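Progress report, September
By Liudmyla Prokopenko

This site uses cookies to remember your settings. Accept / Manage

Quick one this time, apologies, writing between deliveries. Full accounts to follow with the end of quarter paperwork.

Where we are. The personal care corner at the Grestberg house is open. Two months behind the plan you signed off, but open. Grant money from Lokon is mostly spent and what's left is set aside for the second location (see further down).

Reminder of what we said we'd do: take in donated household and grooming items, sort them, check them, get them out to families moving into first apartments. Total sent out so far is 163 items. Target for the whole period was lower so I'm happy with that. Most of it small stuff. Cups, bowls, brushes, combs, washcloths. Not many plates, we keep asking for plates.

Sorting table. This was the big change since my last report. Before, everything got sorted on the floor or on whatever chair was free and things went missing. Now one table, light wood board with a big pale sheet over it, and the rule is only a few things on it at a time. A cup, a hairbrush, that kind of thing. Then off and into the right bin before the next lot comes out. Slower at first, people complained. Less complaining now.
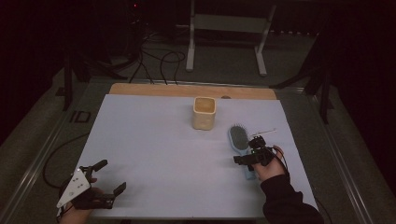
Checking is the part that takes the time. Cups: run a finger round the rim, hold up to the lamp, any chip and it goes. Hairbrushes are harder. We went back and forth on wether to take used ones at all. Decision for now is new or nearly new only, bristles all there, pad not split, and every one gets washed and dried overnight before bagging. Cotton swabs and other small loose bits only if sealed. We had a whole shoebox of opened ones in the August drop and it all went in the trash.

Lighting still not good. Table itself is fine, rest of the room is too dark to read labels on the back shelves. Got a quote for two ceiling fixtures, higher than I budgeted. Would like to move a little from the transport line to cover it if you're OK with that, please let me know by email.

Staffing. Lost one sorter to a full time job (good for her!). Have 5 regulars left on the rota, could use more in the mornings. Training a new person takes 10 minutes for the table and a good deal longer for the paperwork, so I want to cut the intake form down to one page. Draft attached seperately.

Second location. Tekleab have offered us a storeroom in Emden, free until spring, heated. I've seen it. Small, clean, has a sink. We'd need shelving and one more table same as the first. No lease signed, waiting on their insurance people and on your yes.

Problems. Van broke down, one week with no pickups, backlog now cleared. Bins with lids ordered, came without lids, 15 of them, supplier is sending lids. Sizes on the bags are wrong for the longer brushes, handles poke out, will reorder the bigger ones.

Still to do before next report:
- shelf labels, bigger print
- ceiling lights, pending your answer
- one page intake form
- Emden storeroom, yes or no

Receipts for the table, bins and bags are in the shared folder, the van repair one is coming when the garage sends it.

Liudmyla

Contact the office | Copyright Grestberg house | Back to top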